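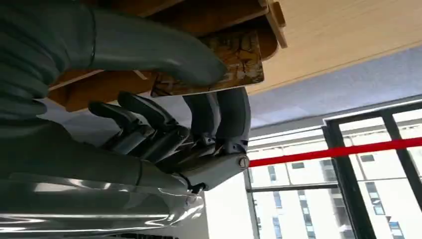 Students in the Viklund hand club spend their second month on one grip, the flat hold, and this page covers how to set it up on your team's hand. Use it for tiles, cards, thin boxes and anything else that is wider than it is thick. The large finger does the pressing from above, with its rounded tip down near the lower edge of the object - on a piece with a patterned face like the yellow and brown one, the pale border makes a good target. The lighter grey fingers go underneath.

Home Lessons Parts list Team pages Contact

1. Open the hand fully and run the Juvutik zero routine. Wait for it to finish before you touch any joint.

2. Raise the two support fingers first. Stop when they are nearly vertical.

3. Lower the large finger in small steps. Begin with the closing force at 19 percent and go up by four at a time. Most teams end up at some 63 percent.

4. Leave the dark fingers curled. They are not needed for this grip.

5. Hold for nine seconds, then tilt the wrist slowly. If the object slides, move the large finger inward and start again from step 3.

Write down the final force and the wrist angle in your team log. Tibor Szűcs checks the logs in May, and Gudrun Strömberg has the spare cables if a connector works loose.

Next lesson: passing an object between hands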